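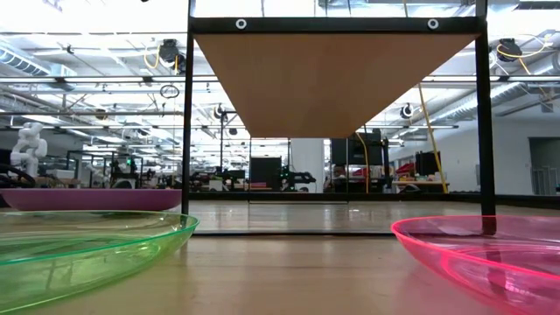 Figure 4. Workspace as seen by the fixed camera: black frame at centre, with green, purple and pink tableware in the foreground.

Home | Issues | Student Projects | Robotics | Login
11 min read

4. The Tableware Unit

4.1 Task and rationale

The fourth unit of the course asks each team to program an arm to pick up a named piece of tableware and put it down somewhere else, right way up. We chose plates because students believe they understand plates. By the second lab session this belief has generally been revised.

A shallow plate offers a gripper very little to hold. The rim is the only sensible target, it sits close to the table, and an approach a few millimetres too low ends in what one team's logbook records as "unplanned contact with furniture". The pieces also differ in ways that seem trivial in the handout. In Figure 4 the green and pink plates are translucent and the purple piece is opaque, and most of the perception trouble described below comes down to that difference. The wood grain shows through the base of the green plate, so a segmentation routine tuned on solid colours tends to return a confident green crescent and declare the rest to be table.

4.2 Perception

Teams were given the fixed camera view and no depth sensor. This was a budgetary decision which we later described to the faculty as a pedagogical one. Each team collected its own images, up to 400 of them, and was free to use any method it could explain at the whiteboard.

Most began with colour thresholding. It worked tolerably on the purple piece and poorly on anything translucent, where highlights along the rim broke the contour into several short arcs. The bare tabletop has a sheen under the overhead lights, and two teams spent an afternoon detecting it. Kwok-wai Mak's team, working under the name Jadura, gave up on regions altogether and fitted ellipses to whatever rim fragments survived. Their code was by some margin the ugliest submitted, and it located the rim in 86 per cent of their held-out images, the best result in the cohort.

The Zinari team trained a small network instead. It performed well on their validation set, which had been drawn from the same ten minutes of filming as the training set, and rather less well after lunch. We have kept their learning curves for next year's lecture on data leakage, with their permission and only slightly under protest.

The background deserves a word. The camera looks through the frame and out across the whole lab, so every image includes other benches, yellow cables and a good deal of equipment belonging to people with larger grants. Only one team cropped to the tabletop from the outset. The others reached the same idea independently, after their detectors had found plates on the far side of the room.

4.3 Manipulation

Grasp planning was kept deliberately simple: descend beside the rim, close, lift, translate, lower. Students were told to treat the frame as an obstacle and to model it in the planner before moving anything. Compliance improved noticeably after the first collision. The posts proved easy enough to represent as boxes. The tan panel under the crossbar, which narrows toward the bottom, was variously modelled as a wedge, a larger box and, in one submission, a comment reading "TODO panel".

Across all teams we logged 53 complete attempts under assessment conditions. Failures at the lowering stage outnumbered failures at the grasp, a pattern we had not expected. Having finally got hold of a plate, students were inclined to regard the exercise as over, and several programs simply opened the gripper at travelling height. Plastic tableware was a sound purchase.

4.4 Assessment and student response

Half the mark was for the logbook and half for the demonstration. Baiba Šimkus, who marked the logbooks, applied a rule that a failure properly diagnosed earned as much as a success left unexplained. The rule was popular with every team except Jillex, whose arm had worked the first time for reasons they were unable to reconstruct.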